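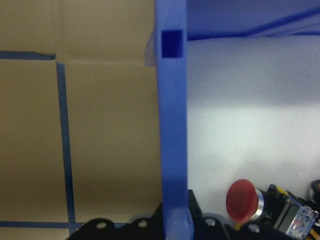 Figure 4. Part of a grid laid out in dark blue tape on a tan panel, beside a blue plastic post. Note the ragged tape end at upper left.

4.2 Marking the boards by hand

The sorting boards used at Covel and Flindia were marked with tape by the people who worked at them. We had first planned to supply printed boards, and a set was ordered, but the printed cells were too small for the larger parts bags and the staff at Covel asked to go back to tape after the first week. We agreed, and the rest of the study was done on taped boards at both sites. The printed set is not considered further.

Each group was given a cardboard sheet, a roll of tape and a paper plan of the grid. The plan gave the number of cells and their order but no measurements. Scissors were on the bench, though most people tore the tape by hand. Gizella Bíró and Lajos Oláh watched the marking at Covel, and Csenge Major did the same at Flindia. None of the three gave help unless a group asked what the plan meant.

Three features came up on nearly every board, and all of them can be found in Figure 4. The first is the torn end. A strip that stops partway across a sheet tends to finish in an uneven tip, and the tip makes it hard to say where the line stops. We measured to the last point where the tape still had its full width and ignored the rest. Zsolt Szabó remeasured a share of the boards with this rule and found the same lengths to within the width of a pencil line.

The second is lean. Long strips were rarely upright. The vertical strip in the figure tips gently to the right as it goes down, and most of the long strips in our set lean one way or the other by a similar amount. People who pressed the tape down in short lengths as they went made straighter lines than those who stretched the whole strip first and then laid it. The groups did not seem to mind the lean. When asked on the Tuesday visit whether any board should be redone, the Flindia staff picked out one with a missing line and left all the leaning ones alone.

The third is the gap between strips that were meant to meet. Two strips laid to form a corner may overlap, touch, or stop short of each other. We call a corner closed if the strips overlap or touch, as they do at the lower junction in Figure 4, and open if bare board shows between them. Open corners were more common along the top row, where people had to reach. We had expected open corners to cause more misplaced items, and section 5 reports that they did so only for the smallest bags.

4.3 Creases

The sheets came flat but did not all stay that way. Some picked up a bend in storage, and others were folded by staff to get them through the stockroom door. A crease shows up as a thin ridge, lighter on one side and darker on the other. The one in the figure is faint and runs from the tape toward the center. We recorded every crease that could be felt with a fingertip.

Creases matter for two reasons. Tape laid across a ridge lifts sooner than tape on flat board, and a lifted edge catches on the bags. A crease can also be taken for a line. Two people at Covel told us they had used a fold as a cell border for most of a morning — one of them had then taped over it to make it official. We kept that board in the study and coded the added strip as a change to the layout.

4.4 Coding the placements

Over the August sessions we recorded 2182 placements, where a placement is one item set down on a board and left there until the next item was picked up. Each was coded as inside a cell, on a line, or outside the grid. An item was on a line if any part of it covered tape. Bags that sagged over a line after being let go were coded by where the label sat, a rule that Sibusiso Mabuza proposed after the first coding round gave too many disagreements.

Of these, 199 were coded as on a line. They were spread unevenly: long cells next to a leaning strip had more of them at the narrow end, as would be expected, and cells along the outer edge had very few. A random sample of 100 placements was coded a second time by a person who had not seen the first codes. The two sets differed in 9 cases, all of them between "inside" and "on a line," and these were settled by going back to the written notes.

We did not code color or brand of tape. Both sites used Stistix tape from the same order, and the dark blue showed up well against the tan sheets in ordinary room light. It was harder to see in the shaded lower corner of some boards at Flindia, where the bench sits away from the window. Staff there turned the board around when this bothered them, and for those sessions the top row in our records is the row that was farthest from the person at the time.

Boards were used until the tape no longer held. Patches and second layers were allowed, and we marked them on the plan the same day — except at Flindia in the first week, when the plan had been left at the other site. For those boards the patches were added from memory, and they are left out of the comparison of line widths in Table 3.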